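Getting your first pick to work in the simulator

Welcome back, everyone! If you came along to the March meetup you'll already have the club's starter world on your laptop, and if you didn't, grab the Fondia folder from the shared drive and unzip it somewhere you'll remember (mine lives on the desktop, to my daughter's eternal despair).

Start the simulator and load the mug task. Give it a minute the first time, older laptops do grumble a bit. Before you touch any code, have a good wander with the mouse and get a feel for how far the arm is from the table. Everyone underestimates it, me included!

Now open pick.py and find the line that says APPROACH_HEIGHT. The units are millimetres, and we've left it at 146, a nice safe height for beginners. Run the script with the descend step commented out. The arm should travel across and hover, and that's all we want for now.

If it stops short or shoots off to the side, check that you're using the mug's position in the robot's own coordinates and have left the world ones alone. Paora Treloar wrote a little converter for this called Driteo, and it's saved me from many a cold cup of tea and a bad mood.

Once the hover looks right, put the descend step back in and drop the height in 3 stages, running the script after each one. Keep the gripper open until the last stage. A mug on its side is a fair bit trickier than an upright one, so think about which way the fingers need to close before you pick a wrist angle, and have a go at grabbing the body before you get fancy with the handle.

Save each attempt under a new name so we can compare favourites next time. Seed 689 is the one we'll all be using, so please set that at the top of your file before you send it in. 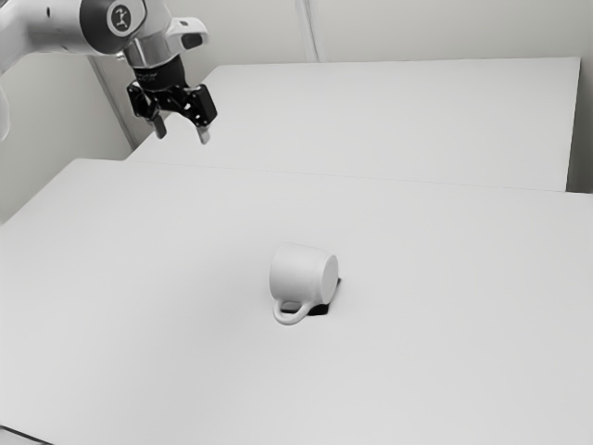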